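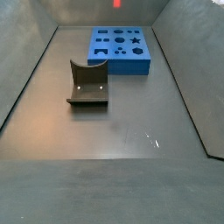
VISCOMBE, February

Print this entry | E-mail this entry

The Milloddale cell is a robot workstation at the Gellach parts-kitting works in Viscombe. It consists of an arm, a gripper and a gray-walled bin, and its regular employment is putting blocks into the holes of a blue shape sorter. It takes its name from Milloddale, the side hall where it was installed, which had previously been used for returned pallets and, in winter, bicycles.

Gellach supplies sorted sets of small parts to furniture makers and repair shops. Until the cell came, all picking and placing at Viscombe was done by hand at long benches, in a room where the radio station was settled by seniority. It mostly still is.

Background

The decision to try automation is usually credited to Leif Ljungberg, then head of operations, who had seen a robot fill trays at a trade show and came home with a brochure and a cold. The bench crews were told at a shift meeting. Notes from that meeting record two questions, one concerning layoffs and the other concerning the bicycles. Ljungberg answered the second in full.

The layoffs did not come, although the hiring did stop, and a bench that loses people to retirement gets shorter all the same. Corinne Haddad, who ran the second shift for most of this period, made the point in the works newsletter under the heading "Nobody Was Let Go, and There Are Fewer of Us." The newsletter printed it between a recipe and the parking rules.

Practice work

A placing robot needs something to practice on, and customers' parts are expensive to drop. The Milloddale cell was given the shape sorter. The board has a star, an arch, a trio of little round holes and various other openings, and the star in particular has acquired a reputation. New hands at Viscombe are invited to try the board themselves with their eyes shut, after which they tend to speak more kindly of the machine.

The task looks like a toddler's and is close kin to the real one. A peg must be picked up, turned the right way, brought over the correct opening and let go at the correct moment. People do all of this while discussing their knees. For the arm, each step is a separate matter that has to be gotten right before the next is worth attempting. 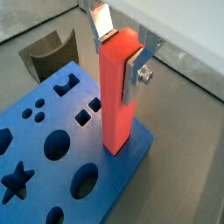

Vol. 15, p. 1,143

The red block is the piece most often used on demonstration days, being tall, square and easy to see from the back of a tour group. Held upright between the two metal fingers, it makes any small error of angle plain to everyone present. Eskil Sjöberg, the technician who looked after the gripper, asked that visitors not gasp. The request was posted on the door and is said to have made matters worse.

Changes to jobs

The cell created one new post at Viscombe, that of cell attendant, and altered several old ones. The attendant resets the bin, swaps the pieces, writes up the runs and stops the arm when something looks wrong. Anika Pettigrew, the first to hold the post, came from the benches, where she had been the fastest picker on the floor. She described the move as a promotion into watching somebody slower. The pay was better, and she missed the talking.

Attendants learned to notice things the benches never had to name. A picker who feels a part catch will give it a small twist and forget it happened. An attendant has to say that it caught, on which side, and how hard, in words a programmer can use. For a while the log at Viscombe was full of entries such as "sulked" and "went in sort of sideways." A list of approved terms was later issued. "Sulked" survives unofficially.

Breaks also changed. The benches had always paused together when the tea came round. The arm does not take tea, and the attendant could not leave it running alone, so the post was lonelier than its grade suggested. After a complaint by the shop steward, Tihomir Obradović, the rules were amended so that the arm stops when the attendant does. Management noted the lost minutes. The attendants noted the tea.

Those who stayed at the benches got the odd jobs. Long runs of identical parts were the first work earmarked for the arm, which left people with the mixed orders, the bent packets and anything described by the customer as "like last time." Opinion is divided on whether this is an improvement. Older pickers had liked the long runs, because a person could get through a whole shift on them thinking about something else.
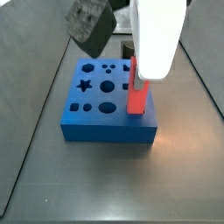
Industry and Labor

The Tveit agreement

The terms under which people and machines share the Viscombe floor are set out in the Tveit agreement, named for the inn where it was signed. It provides that no bench worker may be moved to attendant duty without training, that the arm's output may not be posted next to anyone's name, and that a person may always press the stop button without being asked why until afterward. An earlier draft called for a party after the arm's first 1,000 placements. The clause was struck when the two sides could not agree on what counted as a placement, the difficulty being whether a block that somebody had nudged should be included.

Reception

Visitors have tended to find the cell either alarming or a little disappointing, depending on what they had read on the train. Those who work beside it are more likely to complain about the draft in the hall. Haddad, asked by a local paper whether the robot would one day do her job, replied that it was welcome to start with the scheduling.

The bicycles are now kept under the stairs.

See also: Bench work; Kitting; Shift meeting; Tea break

Contact the editors | Copyright, all rights reserved | Back to top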